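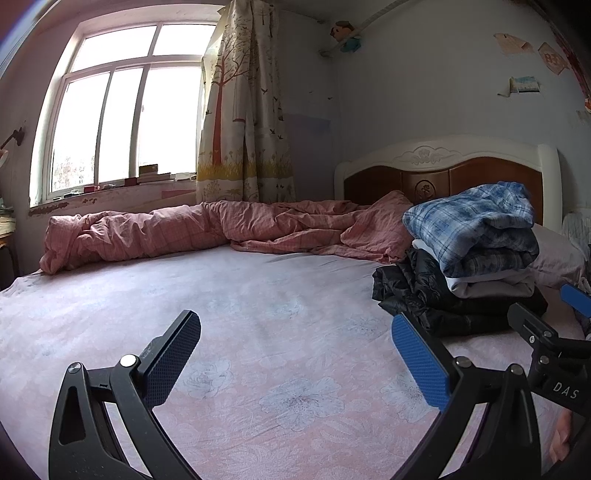

Page last changed: September, 16:40

Neckerchief batch, Geum troop. Cut nine blanks from the Jornia cotton, two with the grain off by a finger's width, set aside for knot practice. Hemmed four on the machine at stitch length 2. Hem puckers at the long point; Unai wants a narrower fold there, will try on the next one.

Rank patches: backing glue does not hold on the pocket flap. Sew all the way round, thread matched to the border. Negin has the placement sheet, old version, left pocket is wrong on it.

Slides: eight turned, unfinished. Leather for the rest is still at Stostov. Ask Marcelle.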